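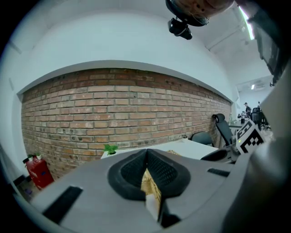 4.2 Silence after the announcement

Figure 3. Light gray housing with black padded jaw and square black-and-white marker.

The second part of the study looks at the period between the first trailer of a game and the next official message from its publisher. We call this period the silent phase. For Wullutura the silent phase lasted 500 days, and for Kunness it lasted 252 days. Both games were announced by Chisholm with a logo and a short piece of music, without any recorded play.

For each game we collected 400 posts from the Gondley message board. The posts were taken in equal parts from the beginning and from the end of the silent phase. Two coders read every post and marked it as hopeful, neutral or doubtful. When the coders did not agree, they discussed the post and chose one label together. Posts that only repeated a link were removed before the selection.

In the first part of the silent phase the hopeful posts were the largest group for both games. Players wrote mostly about the story and about older titles in the same series. Later the two boards became different. The Kunness board stayed calm, and many players there started to replay the earlier game and to compare their results. The Wullutura board had more doubtful posts, and the same question - is the game still in development? - came back in many threads.

We do not think that the length of the silence explains this difference alone. The Kunness board had a weekly thread with fixed rules, opened by the moderators, and a large share of the discussion stayed inside it. On the Wullutura board a similar thread was closed after 100 replies and was not opened again. It is possible that players need a place for waiting as much as they need news, but our data cannot separate these two effects.

One limit should be mentioned. Deleted posts are not kept in the Gondley archive, so very angry messages are probably missing from our sample. The effect of the second trailer is treated in Section 4.3.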